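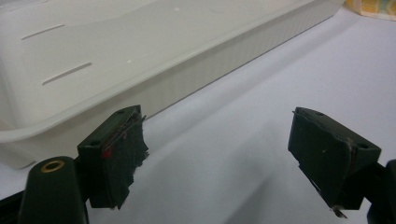 COMMUNIQUÉ DE PRESSE

Demness ouvre à Follthorpe un atelier consacré au rangement du linge de table

Follthorpe, le 25 juillet 2026

La maison Demness annonce l'ouverture au public, dans ses locaux de Follthorpe, d'un atelier permanent consacré à l'entretien, au pliage et au rangement du linge de table et des petits textiles de cuisine. L'atelier accueillera les particuliers, les établissements d'hébergement et les associations du territoire. Il prolonge un programme engagé en avril avec la société Tiketti, spécialisée dans l'aménagement des offices et des lingeries.

Le programme est né d'un constat partagé par les deux maisons. Les nappes, torchons et serviettes sont parmi les textiles les plus manipulés d'un foyer ou d'une salle de restauration, et leur rangement reste souvent improvisé : piles trop hautes, pièces de formats différents mêlées dans un même tiroir, plis marqués toujours au même endroit. L'atelier propose d'y répondre par une méthode de travail simple, enseignée sur table, avec du matériel courant.

Une méthode de travail sur table

Chaque poste s'organise sur un plan clair et dégagé. Le participant dispose d'un bac peu profond en plastique, dans lequel il dépose les pièces au fur et à mesure du pliage. Le format du bac commande celui du pli : on plie à la largeur du fond, et l'on cesse d'empiler lorsque le textile atteint le rebord. Cette règle, éprouvée par les équipes de Demness dans leur propre lingerie, évite d'avoir à tasser les piles et permet de retirer une pièce sans déranger les autres.

Les bacs retenus pour l'atelier sont de teinte blanc cassé, à fond plat et à bord arrondi. La paroi extérieure est finement striée à la verticale. Les responsables du programme ont privilégié un modèle ouvert, sans couvercle, que l'on pose à même la table pendant le tri et que l'on porte ensuite jusqu'au placard. Le nettoyage des bacs fait partie de la séance : un passage au chiffon humide, un séchage complet, puis la vérification du fond avant d'y déposer du linge propre.
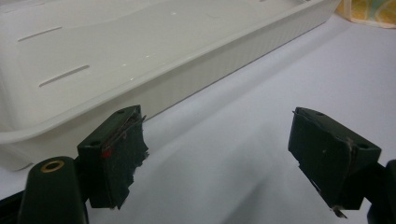
Déroulement des séances

Les séances durent 2 heures et réunissent de petits groupes. Elles s'ouvrent par le tri des pièces apportées par les participants, se poursuivent par le pliage et s'achèvent par la constitution des bacs et l'étiquetage. Les participants sont invités à venir avec leur propre linge, lavé et sec. Le repassage n'est pas exigé, mais des tables et des fers sont mis à disposition dans la pièce voisine.

Trois niveaux sont proposés. Le premier porte sur les torchons et les serviettes. Le deuxième aborde les nappes rectangulaires et les chemins de table. Le troisième, réservé aux professionnels, traite des nappes rondes et de grand format ainsi que de la rotation des stocks - un sujet sur lequel les établissements d'hébergement de la région avaient exprimé une attente forte.

Une brochure de 39 pages, rédigée conjointement par Demness et Tiketti, est remise à l'issue de la première séance. Elle reprend les pliages étudiés, les formats de bacs conseillés et un modèle d'inventaire à afficher à l'intérieur des placards. 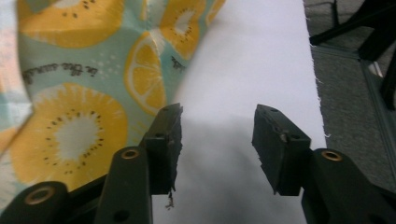 Le tri constitue, pour Demness, l'étape la plus déterminante de la méthode. Avant tout pliage, les textiles unis sont séparés des imprimés, et chaque famille reçoit sa place sur la table. Un tissu blanc se pose à plat, déployé, ce qui permet d'en examiner la surface et les lisières ; une étoffe imprimée, comme celle aux tranches de fruits jaunes sur fond vert d'eau pâle, attend à côté son tour. Les pièces blanches sont pliées en premier. Les imprimés viennent ensuite, avec une attention particulière portée au motif, que l'on cherche à laisser apparent sur le dessus de la pile afin de reconnaître la pièce sans la déplier.

Un fonds textile mis à disposition

L'atelier s'appuie également sur la collection Gaete, un fonds de linge de maison acquis par Demness et conservé à Follthorpe. Ce fonds comprend 778 pièces, dont une partie sera utilisée à des fins pédagogiques. Les textiles les plus fragiles resteront en réserve et ne seront présentés que lors de rendez-vous réservés aux professionnels de la conservation et de l'enseignement.

Tiketti assure pour sa part l'équipement des placards et des rayonnages de l'atelier. Les tablettes sont réglables et leur profondeur a été définie d'après celle des bacs, de sorte qu'aucun ne dépasse de l'étagère. Les relevés et les plans de cette installation seront communiqués sans frais aux établissements qui en feront la demande.

Informations pratiques

L'inscription est obligatoire et s'effectue à l'accueil de Demness, à Follthorpe, ou par courrier. La participation est fixée à 5 euros par séance pour les particuliers, brochure comprise. Un tarif distinct s'applique aux groupes professionnels et fait l'objet d'un devis. Les locaux sont accessibles de plain-pied. Les mineurs sont admis lorsqu'ils sont accompagnés d'un adulte inscrit à la même séance.

Les représentants de la presse peuvent solliciter une visite de l'atelier et de la réserve auprès du service de communication de Demness. Le dossier de presse et la brochure sont disponibles sur demande.

À propos de Demness

Établie à Follthorpe, la maison Demness exerce une activité de blanchisserie, de location et de restauration de linge de table. Elle intervient auprès des particuliers et des établissements d'hébergement.

Contact presse : Demness, service de communication, Follthorpe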